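Choosing Wallpaper for a Rented House

3 October 2023

The house on Flosmont Road was leased to this household in March, on terms that permit changes to the walls provided they are reversed at the end of the tenancy. The following account sets out how paper was selected and hung in two rooms. It is offered to other tenants who are considering the same work and who have found, as I did, that most published advice assumes the reader owns the building.

The lease

The first step was to obtain permission in writing. Our landlord, Renzo Grasso, replied within the day and attached two conditions: the existing paint was to be left sound, and no paper was to be hung in the bathroom. Tenants are advised to ask for such conditions by letter or e-mail and to keep the reply with the lease. A spoken agreement on the front steps is of little use three years later, when the person who gave it may have sold the property.

Photographs of every wall were taken before any furniture was moved. The small hallway had a long crack above the door, and this was noted in the same letter.

Budget

A total of $600 was set aside for both rooms. Of this, $327 was spent on paper, and most of the remainder went to primer, paste, a smoothing brush, blades and a secondhand trestle table. The table could have been borrowed. I had quoted myself a lower figure at the start, having forgotten that patterned paper must be matched at the seams and that a large repeat wastes a good deal of every roll.

Readers should ask the supplier for the repeat length before ordering. The shop, Orlandini, printed it on the back of each sample, a practice I wish were more common.

Paste or peel

Two methods were considered. Peel-and-stick paper is often recommended to tenants, and a single roll of it was tried in the hallway. It went up quickly and came down the same evening. The wall there has an orange-peel texture, and the adhesive held only to the high points. On a smooth wall it might have served well enough.

The bedroom was therefore hung with a nonwoven paper over a primer made for later removal. In this method the paste is rolled onto the wall and the dry strip is set into it. Sowmya Alva, who has hung paper in four apartments, spent a Saturday-length day of patience on the first wall with me, and her sister Divya joined us for the second. Our progress improved after lunch, when we stopped measuring each strip from the ceiling — which slopes — and began to work from a plumb line.

Scale of pattern

The choice of pattern took longer than the hanging. It is customary to say that small rooms require small prints. I have come to disagree. A small print seen from across a room tends to settle into a gray haze, while a large one remains legible and makes fewer demands on the eye. Catalina Echeverría, whose dining room I have admired for some time, holds the opposite view and was kind enough to put it to me at length.

Insects, birds and leaves all present the same difficulty, in that each figure has an obvious outline and a poor seam will cut straight through it. The wise course is to place the first seam in the least conspicuous corner and to work outward from the main wall. Butterflies and moths on pink, with dark plum outlines and wings in magenta, orange and lavender, are an example of a print in which the figures are large and set close together. There is very little open ground between them, and the color carries the wall.

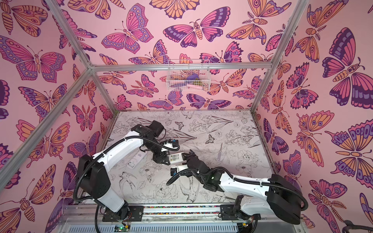 Care and removal

The bedroom paper is dusted with a dry cloth and has not been washed. Leftover lengths are stored flat under the bed, together with the roll labels, as later print runs may differ slightly in shade.

A test strip was removed from behind the wardrobe after several months. It came away in one piece and left a faint line of paste, which was cleared with warm water and a sponge. The paint beneath was sound. Mr. Grasso has been informed, and has since asked for the name of the primer.

The hallway remains painted. A second attempt will be made there once the crack has been filled.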